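Plesirov Releases Results on Table Clearing by a Single Robot Arm

Method learns from short corrections made by an operator during the run

GRILLTHORPE, 2021-12-18. Plesirov, a robotics research company, today released results from Wirari, a project on teaching a robot arm to clear a table where reusable dishes and trash are mixed together. Using the Wirari method, the arm cleared the whole table in 58 of 100 test runs with no help from a person. The same arm, trained only on full demonstrations, was tested on the same set of layouts and did worse on tables that held crushed or tipped items.

Most systems of this kind are trained by having an operator guide the arm through a complete task many times. Wirari starts with a smaller set of these demonstrations. The arm then works alone, and an operator takes over only when it is about to make a mistake. Each takeover lasts a few seconds. The system stores the correction along with the moments leading up to it and gives both extra weight in the next round of training. The released results come after 12 rounds.

"A full demonstration mostly repeats what the arm can already do," said Estrella Orozco, who leads the project. "The corrections are short, and they cover the parts it gets wrong. We spent less operator time per round, and the operators preferred working this way."

A run counts as a success only if every dish ends up in the tray and every piece of trash ends up in the bin. One item in the wrong place makes the run a failure. Runs are stopped after 10 minutes.

Paper was the most common source of failed runs. Crumpled paper changes shape when the gripper closes on it, and the arm sometimes let go too early. Mugs lying on their sides were the second most common problem. Plates were handled well once the arm had learned to approach them at the rim.

The test table

Layouts are set by hand before each run and mix mugs and plates with items such as paper cups, crumpled brown paper, foil trays and crushed cans. The arm has a two-finger gripper and works from one side of the table.

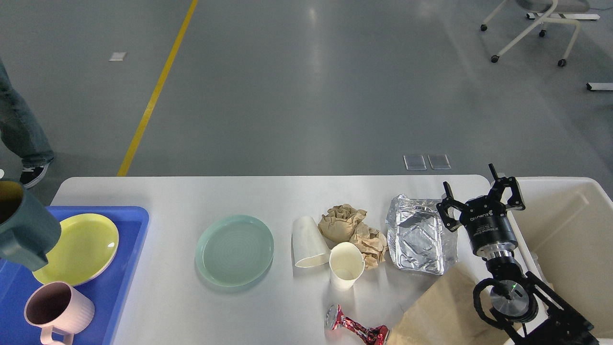 Availability

The training code and the full list of test layouts will be posted on the Wirari project page in January. Recordings of the test runs, including the failed ones, will be available to research groups on request.

The next stage of the work will use tables that the arm has not been trained on, with dishes supplied by Paulík, a tableware maker.

About Plesirov

Plesirov develops learning methods for robot arms used in kitchens, cafeterias and sorting rooms. The company is based in Grillthorpe.

Media contact: Estrella Orozco, Wirari project, Plesirov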